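We use cookies to improve your experience on our site. By continuing to browse you agree to our cookie policy. Accept

The Slow Return of the Game Night

12 November 2018

The back room at Cervantes used to be where the coffee shop kept its spare chairs. Now the chairs are in use. Twice a month, people come in after work, order something hot and sit down across from someone they may never have met.

Leopoldo Chávez started the evenings in January with 2 chess sets and a deck of cards. He had moved to the city for a job at Vandine, a flooring supplier, and knew few people outside the office. The first night drew four players. By summer the shop had to borrow tables from the bakery next door.

"I wasn't trying to start a club," he says. "I wanted to play a game with a person in the same room."

Most of the regulars are between 25 and 60. Some played as children and stopped when they left home. Others learned on a phone and had never touched a real piece. Chávez pairs newcomers with patient players and asks them to stay for at least one full game.

Chess is still the main draw, but go has been catching up. The rules take 10 minutes to explain. Black plays first, stones go on the points where the lines cross, and a stone stays where it was placed unless it is captured. Beginners usually start on a small board of 13 lines by 13 before moving to the full size.
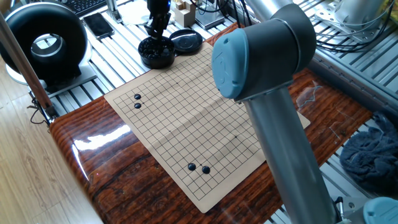 Cost is part of the appeal. A folding mat and a bag of stones can be carried in a backpack, and players who want something heavier can buy it later. One member spent $645 on a thick board and keeps it at home. He brings the cheap one to Cervantes, where coffee gets spilled.

Chávez has turned down offers to run tournaments. He thinks prizes would scare off the people who come to talk between moves. The evenings end at ten, when the shop closes, and unfinished games are written down and picked up next time.

Sign up for our weekly newsletter and get new stories in your inbox. Enter your email address. Unsubscribe at any time.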